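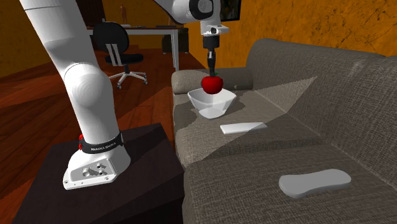
发件人：Sibusiso Zwane
收件人：driltby-dev 邮件列表
日期：2021-07-01
主题：Re: [driltby-dev] 腕部相机视角下抓取候选评分偏低

先引用原帖，方便没跟上的人：

> 把 Ulell 升级到新分支之后，外部视角给出的抓取位姿基本正常，
> 但只要切到腕部视角做二次修正，候选评分就整体下降，
> 规划器经常直接返回 NO_CANDIDATE。
> 同样的场景、同样的随机种子，二月的分支没有这个问题。
> 我怀疑是 Mokoena 的碰撞检查改严了，有没有人能复现？
> 另外 wrist_mask 默认是开还是关？文档里两处写法不一致。

能复现。碰撞检查没有改动，我把 Mokoena 单独回退到二月的版本，现象完全一样。问题出在感知一侧，下面分开写。

一、掩膜

wrist_mask 默认是关的。文档里写“默认开启”的那一处是旧的，我已经提了修改。关闭时，夹爪自身的像素会进入分割，被当成场景里的障碍物，它的深度又比目标近得多，于是目标下沿的点云被截掉一块，评分自然下降。新分支把深度不连续处的惩罚权重提高了，这个老问题才暴露出来。

先打开掩膜再跑一遍：

perception:
 wrist_mask: true
 mask_dilate_px: 4
 min_points: 371

mask_dilate_px 不要设得太大。设到 60 的时候，指尖之间的那条缝会被一并抹掉，而修正阶段恰恰需要缝里的目标像素。

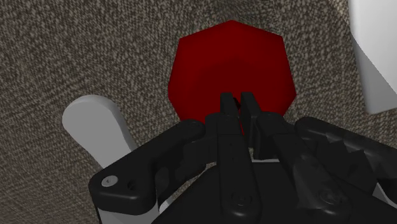

掩膜的几何来自夹爪的 URDF，按当前关节角投影到腕部相机平面，不做任何学习。这种做法的前提是模型里的每个连杆都有网格，少一个，对应区域就漏掉。腕部画面的下半部分几乎全是黑色夹爪，两指指尖压在红色物体的下沿上，左侧那条弯曲的连杆还盖住了灰色长条物的下端，只做一个矩形裁剪肯定不够：裁得少了，连杆留在点云里；裁得多了，灰色物体的可见部分也跟着没了。请检查你的 URDF 里左右连杆是否都在，旧版导出脚本会把没有碰撞网格的连杆静默丢弃，日志里没有警告。

二、评分归一化

第二个原因是归一化。旧分支按可见点数归一化，新分支按目标包围盒的投影面积归一化。目标被夹爪遮挡一部分时，分母不变而分子变小，候选分数最多会掉 4 成。临时办法是在 scorer 里设 norm: visible，回到旧行为。

长期看我倾向于保留面积归一化，但分母要减去掩膜覆盖的部分。补丁已经写好，在 Clurnico 的 wrist-norm 分支，改动集中在 score_grasp() 和它的单元测试，接口没变。还没合并，因为透明物体的用例没有跑完。

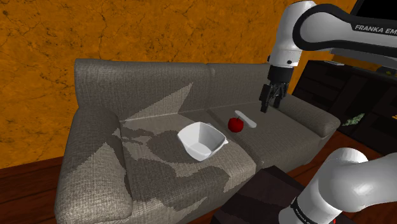
三、两个视角的融合顺序

原帖的配置里，外部视角的候选先经过碰撞过滤，再送去腕部修正。这个顺序可以保留，但过滤阈值不应两次共用。第一次过滤时手臂还在远处，位姿误差主要来自外参；第二次的误差主要来自手眼标定。共用一个阈值，要么第一次误删，要么第二次放行过多。请把 collision_margin 拆成 margin_coarse 和 margin_fine，解析器已经支持，只是示例配置没有更新。

NO_CANDIDATE 这个返回码本身也有问题：感知没有产生候选和候选全部被过滤，现在是同一个码。我打算拆成两个，调用方如果有硬编码判断，请在本线程里说一声，我会保留一个版本的兼容映射。

麻烦原帖作者补充三样东西：URDF、开掩膜前后的评分直方图、规划器的 debug 级日志。日志请压缩后放附件，不要直接贴正文，上次有一封超过列表的大小限制，被退回了。

Sibusiso Zwane
Driltby 感知模块维护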